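Hand-held gripper kit goes on hire to small workshops

A hand-held gripper kit that lets people record household tasks for training robots is being offered for hire by Plarnico, a supplier based in Dundstead.

The kit went on the firm's books on Tuesday at £144 a week, or £109 for customers who take it for a month or more. It comes with a gripper, a camera fixed to it, a charger and a carry case. Plarnico says 17 kits are available to begin with and that orders can be collected from its Dundstead counter or sent by courier.

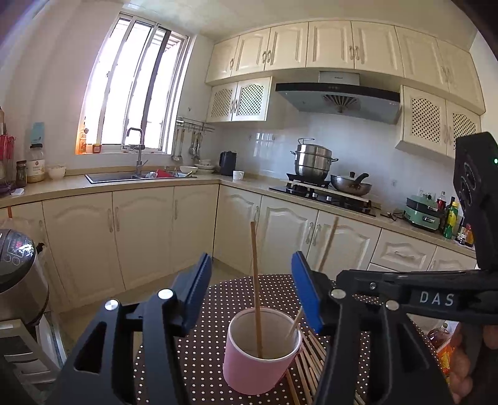

Photo: Plarnico

The gripper has two jaws with blue rubber pads on their inner faces and is held by a handle. Kitchen work is one of the uses the firm has in mind - sorting chopsticks into a paper cup, for instance - along with folding, packing and light bench jobs.

Customers keep their own recordings. A checking service, in which staff look through the files and mark any that need doing again, costs extra and is run from the company's office in Gastby.

Fernandes, a repair firm which tried the kit for 11 days before the launch, said it was easy to pick up but tiring on the wrist after a long spell. Plarnico said a lighter handle was being looked at, with no date set. Replacement finger pads are sold in pairs.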